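Terport Tabletop, 1 Jul 2023

Good morning from Cusbridge, friends! I promised I'd post the budget for the hand-held grippers once I had one I wasn't embarrassed by, so pour yourself something, because this runs to a few posts.

For anyone new, I'm planning the next round of equipment for Encombe, our small project on picking up and sorting household odds and ends. Toys, containers, a pinecone, whatever will sit on a foam mat.

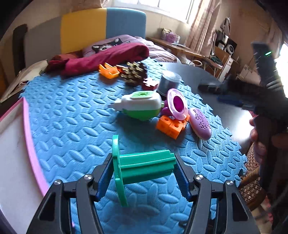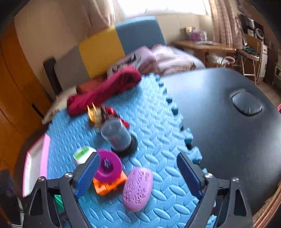
So, money. I have 2,000 dollars to spend between now and September, and it has to cover grippers, spares and everything that holds the whole business together. I wrote the wish list first and looked at the prices second (never do it in that order, my poor heart).

The first quote was from Jibrin, and they were lovely on the phone. They want 507 dollars for each gripper, finger pads fitted, and I'd like three. That makes 1,521, and I went and had a little walk after I added it up.

Then there are the pads. They're the part I worry about most, and a spare set is 118. I'm putting one spare set in the budget for now, so we're at 1,639, and yes I did that one on paper twice.

That leaves 361 for storage cards, chargers, screws, shipping and the tax I always forget. Last year I left shipping off completely and had to put off buying a second charger for months, which made for a lot of waiting around and a lot of tea.

I did think hard about buying two grippers and keeping the difference. It would be so much more comfortable! But two means that if one goes back for repair we're down to a single unit, and I don't want to plan a whole fall on that.

What I'm NOT buying: new objects. I had a line for them and crossed it out. Thrift stores and kitchen drawers do us very well, and the cheap stuff comes in far stranger shapes than anything in a catalog.

Still waiting to hear from Jibrin on whether the pads can be ordered one at a time, and how long repairs usually take. If you've bought this sort of thing on a small budget, please tell me what you wish you'd asked before you paid. I'm holding off on the order until I've read the replies.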